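Leave the Bathroom for Last? I Disagree

By Ginette Pichon
October 21, 2022

Most advice on housework says to start with the room you see most. I think you should start with the smallest one. A bathroom can be finished before you get tired, and finishing is what makes people keep going.

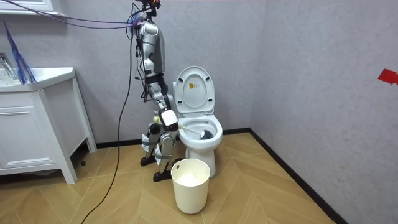

I rented the same place in Perrin for 16 years, and for most of them I cleaned on a big day once a month. By February I hated it. Now I do short jobs, one room each, and stop when the room is done.
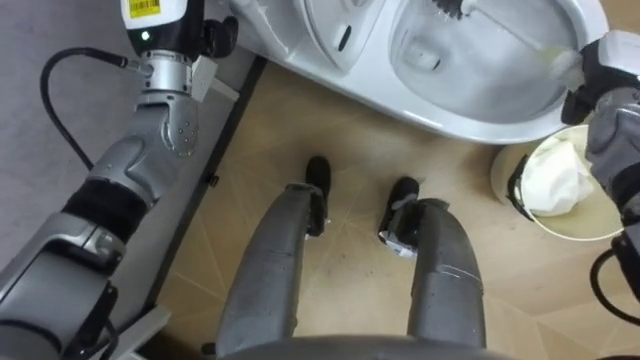

How long should a short job take?
Long enough to do one room properly. If it runs past lunch, you picked two rooms.

The cleaning aisle won't help you here. I once owned 3 sprays for the same sink. I use dish soap, vinegar and a brush now, and I never mix anything with bleach.

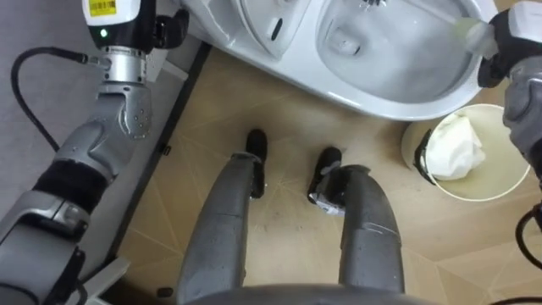
People tell me this is fussy, and that a busy family has better things to do. Maybe so. But a family that shares a house should share the work, and small jobs are easier to share. My sons each had one from the time they could reach the faucet. They complained, and they did it.
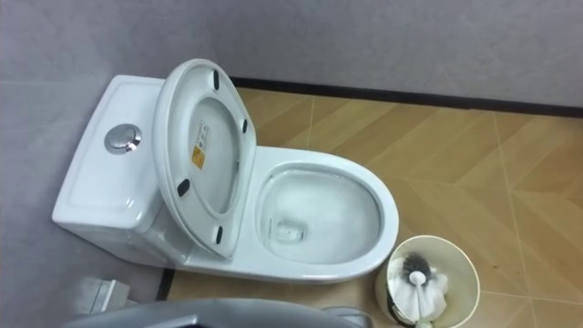 Toilet with the lid up.

My younger son has his own apartment now. He starts with the kitchen.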